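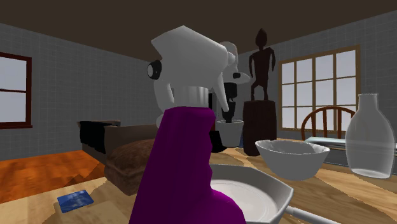
Driss Bennani's advice to anyone starting on Gorby is to fill the virtual table until it looks like a Sunday afternoon and only then let the arm loose on it, and most people who have built one seem to agree.

Gorby is a home-built tabletop robot arm, together with the free simulator used to rehearse its movements. The plans were drawn up by Driss Bennani and Genalyn Marquez at Clumulix, a shared workshop, and first handed round among members one April. The name covers both halves of the project, though builders often say "the arm" and "the room" to tell them apart.

Design

The arm has six joints and a simple two-fingered hand. Most parts can be printed or cut on ordinary workshop machines, and the full parts list runs to 128 items, many of them screws. It clamps to the edge of a table and reaches 742 mm at full stretch, a splendid distance for something that packs away into a crate! The control board, known as Foley, was designed by Marquez and can be soldered by hand in an evening.

The room

The simulated room is a living space with a light wooden table, a sofa and large windows. Household things are set out on the table for practice: a spray bottle with a purple body, a white frying pan, a bowl, a clear glass bottle, a carved figure on a pedestal. A blue card lies flat on the wood and is a favourite test piece among builders, who trade grip settings for it with real delight. Clear glass is the other great challenge, and gave rise to a whole branch of the project's notes.

Objects can be moved or swapped between runs. A typical practice session lasts 45 minutes on a home computer and gets through roughly 3,000 attempted grasps, far more than anyone would care to reset by hand.

Moving to the real arm

Settings learned in the room are copied to Foley by cable. Builders then run the arm at low speed with soft objects before trying anything heavier. Friction is the usual sticking point, and Bennani's notes suggest rubber fingertips cut from old bicycle inner tubes.

Variants

Flurex is a shorter version with four joints, meant for narrow shelves and small desks. It uses the same board and the same room, with the table lowered to suit.

See also: Clumulix; Foley (control board); Flurex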